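Humwood Simulation Kit: support ticket 1584
Gripper fails to close fully on large soft items in the tabletop scene

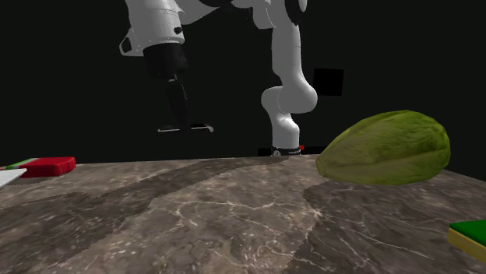

Product: Humwood tabletop kit, single arm with parallel gripper
Customer site: Bielecka
Opened: Jul 17, 2024
Status: Resolved, pending customer confirmation

Summary of report
The customer is evaluating the kit under a trial licence. The arm approaches the green vegetable on the marble table correctly but stops before the fingers make contact, and the run is recorded as a failed grasp. Grasps on the smaller blocks are not affected. The customer reports 34 failures in a batch of 1000 runs, all with the vegetable as the target.

Initial checks
The licence and installation were found to be in order. The scene file matched the copy supplied in January. The customer was asked to repeat the batch with the default speed settings and confirmed that the fault remained.

Investigation
Support loaded the customer's scene and reproduced the fault. The log showed the message "target width exceeds limit" immediately before each stop. The vegetable is longer than it is wide, and its starting angle is chosen afresh for each run. At certain angles the planner was measuring the long side and rejecting the grasp, although the fingers could have closed across the short side.

The object file had been prepared with the Rekach converter, which had left out the grasp direction. The block files contained this entry.

Action taken
1. A corrected object file was sent to the customer.
2. The customer was advised to clear the scene cache before loading it.
3. The width limit was left unchanged. Raising it is not recommended, as it may allow the fingers to strike the object from above.

Result
Support repeated the 34 failed runs with the corrected file. All but one were completed. The remaining run stopped on a time limit and has been passed to the planning team under a separate ticket.

The customer has been asked to confirm the result on their own system. Trial users may request an extension where testing has been delayed by an open ticket.

Related tickets
Object sinks into table after reset
Tilteck controller not listed at start-up
Converter leaves out surface colours
Batch stops after 13 runs with no message
Trial licence extension: how to apply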